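El brazo derecho se queda sin fuerza al acercarse al bol grande, ¿a alguien más le pasa?

Publicado por Drita Shehu el 19 de enero de 2018

Hola a todos, a ver si me echáis una mano porque estoy desesperada. Tenemos dos brazos enfrentados sobre una misma mesa y los ponemos a coger y apilar boles de plástico. Los controla Gudeta, la versión que instalamos en septiembre, y hasta ahora nos había ido de maravilla.

El problema: cuando el brazo derecho va a por el bol grande, casi 15 segundos después de arrancar la secuencia, se para en seco, salta «límite de corriente, articulación 3» y el brazo se desploma sobre la mesa. ¡Se desploma de verdad! La última vez yo tenía la mano a un palmo, recolocando un bol pequeño (ya sé, ya sé). Con los boles pequeños no lo hace nunca. El izquierdo, con el mismo programa en espejo, va perfecto.

He reiniciado, he recalibrado y he bajado la velocidad al 10 %. Igual. ¿Motor muerto? Me piden 190 euros por el repuesto y antes de soltarlos querría estar segura.

Stojan Kos

Motor quemado, seguro. A mí me pasó con otro brazo, lo cambié y listo. Los baratos salen así.

Krešimir Kadrić

Yo no compraría nada todavía, Drita. Si fuera el motor, lo normal sería que fallara también con los pequeños, y dices que no. A mí me huele a cable. Para ir al centro el brazo se estira más, y si el mazo va justo, tira del conector de la articulación 3 y mete ruido en la lectura de corriente. Nosotros perdimos una tarde entera con eso en Lultia — y era una brida demasiado apretada, qué rabia.

Prueba esto: corta la alimentación, sujeta el brazo y llévalo a mano hasta la posición del bol grande mirando el cable todo el rato. Si se tensa, ya lo tienes. Suelta la brida, deja un bucle más generoso y vuelve a probar sin nada encima de la mesa.

Y lo de la mano, por favor, no lo dejes pasar. Que al saltar el límite se corte el par de golpe es el ajuste de fábrica en Gudeta, pero en el menú de fallos puedes elegir «mantener posición». Aun así, nada de meter la mano con la secuencia en marcha. Nosotros pusimos una seta de emergencia a cada lado.

Os dejo nuestro montaje, que es muy parecido al tuyo, con los boles puestos y los cables haciendo bucle en los dos brazos (eso se ve en la segunda foto):

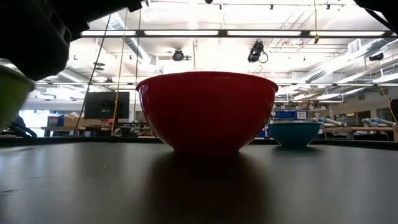
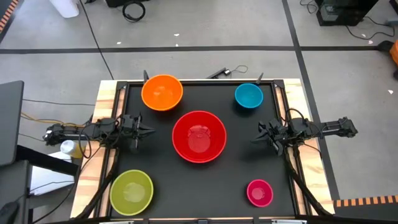 Si después de todo eso sigue igual, intercambia los cables de la articulación 3 entre los dos brazos, siempre con la corriente quitada. Si el fallo se pasa al izquierdo, es el cable. Si se queda en el derecho, pues tendré que darle la razón a Stojan, y mira que me fastidia. Ya nos contarás, ¡suerte!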